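**Desktop computer case (interior layout)**

The interior of a desktop computer case is the space enclosed by the sheet-metal chassis once the side cover is removed. It holds the motherboard, the power supply unit and, in most models, one or more drive cages.

## Motherboard

The motherboard is a printed circuit board fixed to the floor of the case. It carries the processor socket, the memory slots and the connectors for power and fans. Memory slots are long, parallel and set close together, with a latch at the end to hold each module. On many sockets a metal lever clamps the processor in place.

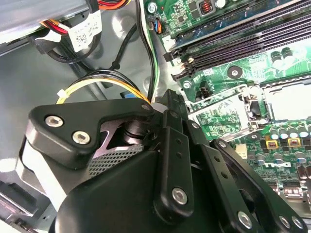
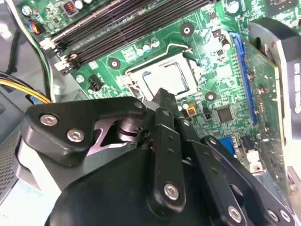
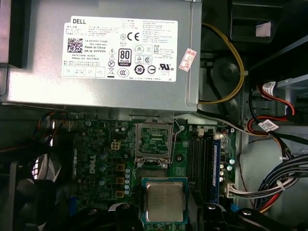
## Power supply

The power supply converts mains current to the low voltages used by the board and drives. Its rating label normally gives the model, the electrical limits and the safety marks of the markets where it may be sold. Units in small cases often sit beside or over part of the board and must be moved before the parts beneath can be reached.

## Service access

Hollis Greenberg's bench manual for the Otora repair course divides access into 4 stages: cover, cables, power supply, board. The Bastik parts catalogue follows the same order and lists 717 chassis fittings, grouped by screw thread and not by maker. Colour coding of cables is covered in a separate table.

Mains power is disconnected before the cover is opened. The power supply itself is replaced as a sealed unit and is not opened on the bench.

## See also

- Drive cage
- Memory module
- Processor socket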